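Night ferry to Nistilthorpe returns in June

The night ferry between Cliltgate and Nistilthorpe will start running again in June, with 16 cabins for couples and a late dinner on board. A one-way trip takes 8 hours, and a cabin for two costs $78.
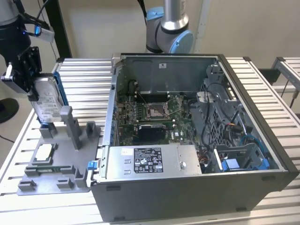
Tickets go on sale April 10, 2026, through the operator, Pennington, online and at the harbor office. One desktop tower was on its side on a metal worktable with the side panel off and no processor in the socket. Phone bookings are open to groups only.

Route manager Rosalind Bellamy said most early requests came from honeymooners — many of them asking for the return sailing too. Bikes travel free.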